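자유게시판 > 살림/정리
제목: 음료수 병, 뚜껑을 닫고 버립니까 열고 버립니까?

글쓴이: Ponero
12/23/22

안녕하세요. 한국에 온 지 5년이 되었지만 분리수거는 아직 어렵습니다. 한국어가 조금 이상해도 이해해 주십시오.
연말이라서 부엌을 정리하고 있습니다. 음료수 병이 많이 모였습니다. 오렌지 음료도 있고 초록색 병의 탄산음료도 있습니다. 질문은 두 가지입니다. 뚜껑은 병과 같이 버려도 됩니까? 그리고 초록색 병은 투명한 병과 같은 봉투에 넣어도 됩니까? 우리 건물에는 안내문이 있는데 글씨가 지워져서 읽을 수 없습니다.

댓글

Entili
저희 동네는 라벨 떼고, 헹구고, 찌그러뜨린 다음에 뚜껑을 닫아서 내놓습니다. 초록색 병은 투명 페트 칸에 넣으면 안 되고 플라스틱 칸으로 갑니다.

Gavside
저는 반대입니다. 뚜껑은 재질이 다르니까 따로 모으는 것이 맞다고 생각해요. 저는 뚜껑만 유리병에 모읍니다. 보기에도 예쁘고요.

Entili
Gavside 님, 뚜껑만 따로 내면 너무 작아서 선별장에서 빠진다고 들었습니다. 따로 받는 곳이 있으면 모르겠지만요.

Gavside
그건 지역마다 다르지 않을까요. 우리 동네에는 뚜껑 받는 가게가 있습니다. 거기에 2월에 한 번 가져갔어요.

Ponero
두 분 답변 감사합니다. 그러면 우리 구청에 전화해서 물어보겠습니다. 한 가지 더 질문이 있습니다. 다 마시지 않은 병은 어떻게 보관합니까? 냉장고 문 칸에 세우면 큰 병은 잘 안 들어갑니다. 눕혀서 넣었더니 조금 샜습니다.

Jemia
눕히지 마세요. 특히 오렌지 음료는 새면 끈적거려서 선반을 다 꺼내서 닦아야 합니다. 저는 2980원짜리 긴 바구니를 사서 아래 칸에 넣고 병을 전부 세워 놓습니다. 바구니째 당기면 뒤에 있는 병도 꺼내기 쉬워요.

Gavside
바구니는 자리를 많이 차지해요. 작은 병으로 사는 것이 제일 간단합니다.

Jemia
작은 병으로 사면 쓰레기가 더 많이 나오잖아요. 처음 질문이 분리수거였는데요 ^^;

Dymphna Flanagan
저도 외국 사람이라서 Ponero 님의 마음을 잘 압니다. 저는 뚜껑 색깔로 구별합니다. 냉장고를 열면 위에서 뚜껑이 먼저 보이니까 파란 뚜껑은 오렌지, 노란 뚜껑은 초록색 탄산음료, 이렇게 외웠습니다. 다른 회사 음료를 사면 색깔이 바뀌니까 항상 되는 방법은 아닙니다. 사진도 올립니다.

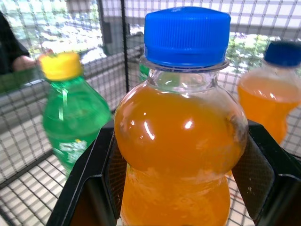
관련 글
페트병 라벨이 잘 안 떨어질 때
냉장고 아래 칸 정리, 바구니 추천 부탁드립니다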